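ホーム > ニュースレター > 監視と公開 > 市の「公開投稿モニタリング」を読む

市の「公開投稿モニタリング」、開示資料を読んでも残る疑問

ミルトホルム市が、市政に関する住民の投稿を継続して集めていることを認めた。開示請求に応じて2月に出てきた文書は全部で111ページ。うち運用要領にあたる部分は、目次と様式を除くとごく薄い。市の説明は「公開情報の把握であり、個人の監視にはあたらない」というもので、広報課の窓口でも同じ文言が返ってきた。書面と一字一句同じだった。

収集に使われているのは、ドリッツという会社の検索・分類サービスである。契約書の業務名は「広聴支援」。広聴という言葉はずいぶん便利に使われるようになった。住民が市に宛てて送った意見を読むのは広聴だろう。住民が知人に向けて書いた愚痴を、本人の知らないところで拾って表に並べることまで同じ言葉で呼ばれると、首をかしげたくなる。

文書によれば、対象期間に収集された投稿は3,171件。このうち「市政関連」に分類されたものが3,081件とある。ほとんど全部である。分類の精度が高いと読む人もいるかもしれないが、私は逆に、何でも市政関連に入る分類なのではないかと疑っている。判定基準の欄は「文脈により判断」の一行だけで、誰が文脈を見るのかは書かれていない。
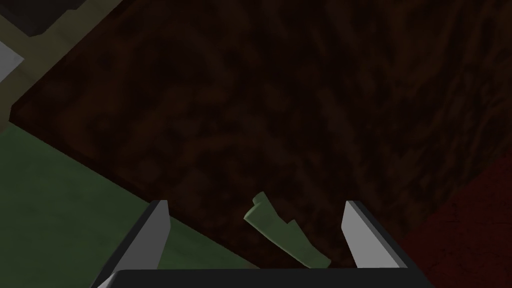 黒塗りの多さについても触れておきたい。開示されたページのうち、検索語の一覧はほぼ丸ごと塗られ、読めるのは「ごみ収集」「市長」「工事 うるさい」など数語にすぎない。上の画像の大半を占める暗い茶色の面は、木目のような筋が光の乏しさでかろうじて読み取れる程度だが、市の一覧表もそれに近く、模様があることだけは分かる。非開示理由は「今後の事務の適正な遂行に支障を及ぼすおそれ」。どの語がどう支障になるのか、個別の説明はない。「工事 うるさい」が読めて、その次の行が読めない理由を知りたいのだが、審査請求をしなければ教えてもらえないらしい。

さらに気になるのは「継続注視アカウント」という区分である。要領の後半に一度だけ出てきて、定義がない。別紙を参照せよとあり、その別紙は不存在とされている。存在しない別紙に従って運用される区分とは何なのか。広報課に尋ねると「現在は使用していない」との回答だった。いつまで使用していたのかという質問には、まだ返事が来ていない。

隣のフルクモント市では、同じ種類の契約が議会で取り上げられ、収集件数と保存期間が毎年公表されるようになった。昨年度の収集件数は2,268件。公表資料には削除した件数の欄もある。これで十分だとは思わない。数字が出ても、何を検索したかは相変わらず分からないし、削除の確認を外部の誰かがしているわけでもない。それでも、住民が質問の入り口に立てるだけミルトホルムよりはましだ。 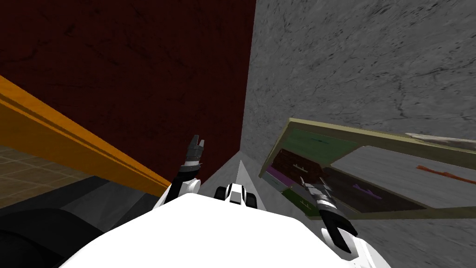 暗い赤の壁と、灰色の石目模様の壁が接する角(シミュレーション画像)

市は見直しの一環として、シクデルという調査会社に運用の点検を委託したと説明している。報告書は完成後に「概要を公表する予定」だという。概要、である。本文を出すかどうかを確認したところ、内容を見て判断するとのことだった。点検される側が点検結果の公開範囲を決める仕組みで、どこまで安心しろというのだろう。加えて、委託仕様書の点検項目には、情報の保管方法や職員の閲覧権限は並んでいるのに、そもそも収集が必要かという項目が見当たらない。鍵のかけ方は調べるが、中身を集めてよかったのかは調べない。

「公開の投稿なのだから、見られて困ることはないはずだ」という意見も読者から届いている。誰でも読めるのはその通りだ。ただ、通りすがりに読まれることと、役所に日付順で保存され、発言の傾向を付されることは、書く側にとって同じではない。傾向の欄には「批判的」「中立」「好意的」の三つがあり、質問しただけの投稿がどこに入るのかも不明である。保存期間は「必要な期間」となっている。何に必要なのかは、例によって書かれていない。

当会では、検索語一覧の非開示と別紙の不存在について審査請求書を提出する準備を進めている。あわせて、自分の投稿が収集されたかどうかを知りたい方のために、保有個人情報の開示請求の書き方をまとめた。請求書の「情報の特定」欄には、アカウント名と投稿のおおよその時期を記入する。窓口で「そのような名簿はない」と言われた場合も、口頭で引き下がらず、不存在の決定を文書で受け取ってほしい。

請求の結果が届いた方は、差し支えのない範囲で写しを送っていただけるとありがたい。氏名とアカウント名は塗ってもらって構わない。次号では、ドリッツとの契約更新の時期と、予算書のどの費目に入っているかを取り上げる。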